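Re: [workfloor] Arms at the packing desk, what happens with our hours?

At Vunthorpe they wrote:
> We hear that Zovthorpe has now two arms for the grocery orders.
> Does it mean fewer shifts for the packers? Here people are
> worried and the management says only "wait until April".

Dear all,

I pack at Zovthorpe, so I can answer a part of this. Our hours are the same until now, but the work inside the hours is different. Before, I packed 465 orders in a month with my own hands. Last month I packed 196, and for the rest I was standing next to the desk with the arms.

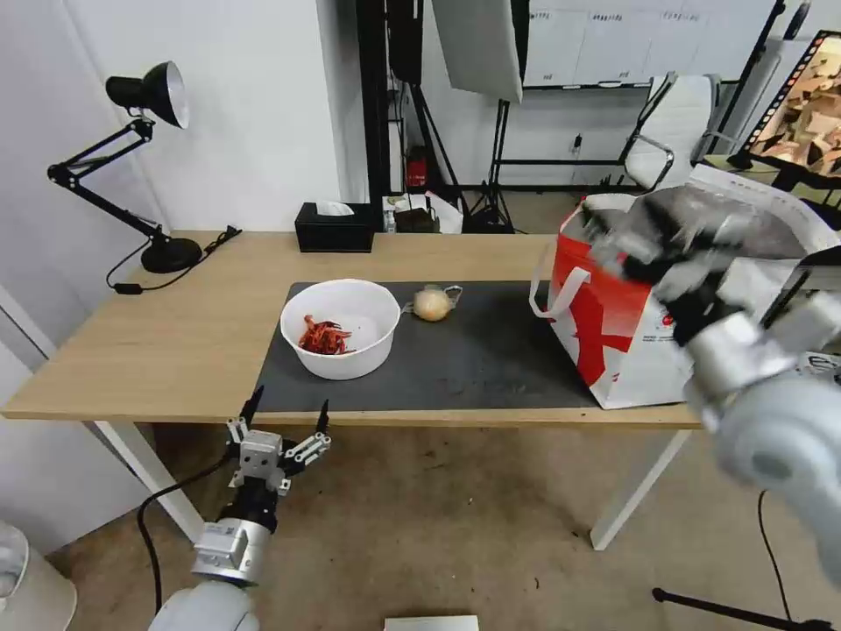
Standing is also work, and this was not understood at first. You must watch all the time, and in the evening my eyes are more tired than my back. We asked for a short break after each hour of watching. Lecomte, who installed the system, had no opinion on it, so we wrote the rule ourselves and the shift office accepted it.

The second question is who decides the order of packing. I always put meat trays flat and soft things last. 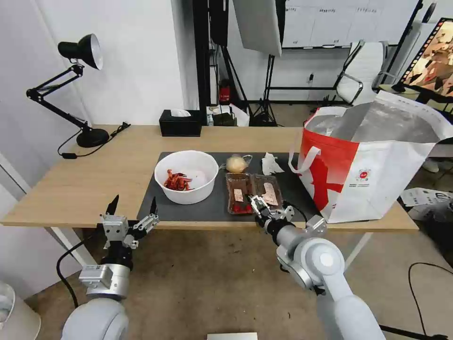 Such knowledge was never on paper. Now they ask us to explain it, and I think this should be paid as training work — we got one grade higher for the 2 people who do it, after long discussion. Please ask for this before you start explaining, it is much harder afterwards.

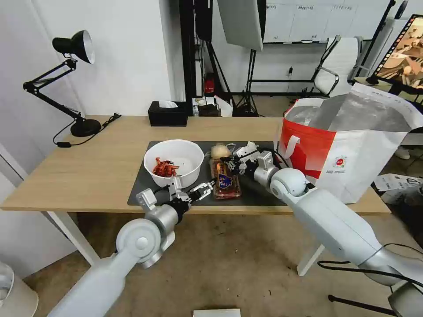
About the shifts I cannot promise anything. The agreement with Gronda, our owner, says no packer loses hours in the first 276 days. What comes after is not written. I would advise Vunthorpe to get a longer period, and to have it in the contract and not only in a letter.

If it helps, I can send our break rule to the list.

With kind regards,
a packer from Zovthorpe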